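Taller en casa > Flores y regalos > Envolver

Buscar en los consejos... Buscar

Envolver un ramo pequeño con papel translúcido y cinta

Febrero. Por Redacción de Taller en casa

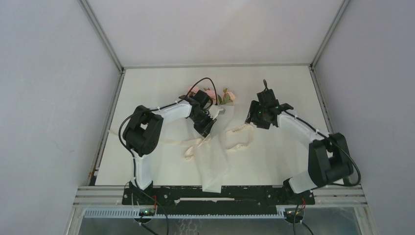

Gunārs Urbonaitė escribe que a él la cinta siempre se le afloja en cuanto levanta el ramo, y pregunta si conviene atar primero los tallos y dejar el papel para después.

Sí, primero los tallos. Se atan con rafia o con una goma fina, unos dedos por debajo de las hojas, y solo entonces se acuesta el ramo sobre el papel. La cinta de fuera sujeta el papel y adorna; si además tiene que aguantar las flores, cede.

Papel. El translúcido en tono crudo va bien con flores rosas y no tapa las hojas verdes. Para tres o cuatro flores basta una hoja larga, ancha arriba y recogida hacia abajo. Si el papel es más largo que la mesa, deje colgar el extremo estrecho por delante y recorte al final. Las arrugas suaves no se notan una vez cerrado.

Cinta. Corte 150 cm para un ramo pequeño con lazo sencillo. Los rollos de Cikmont traen más de 300 cm, así que salen dos lazos y sobra un poco para probar. Con cinta impresa hay que fijarse en la cara de las letras: al cruzarla por detrás se da la vuelta sola y el texto queda hacia dentro. Se corrige con medio giro justo en el cruce, sujetándolo con el pulgar.

Orden de trabajo:
- Extender la cinta de lado a lado de la mesa.
- Poner encima el papel y luego el ramo, con las flores hacia el fondo.
- Cerrar el papel, primero un lado y después el otro.
- Subir los dos cabos, cruzarlos y apretar antes de hacer el lazo.

La cinta de raso resbala más que la de algodón. Con raso, haga dos vueltas antes del nudo. Los cabos se cortan en diagonal, a 17 cm del lazo, con tijeras de tela.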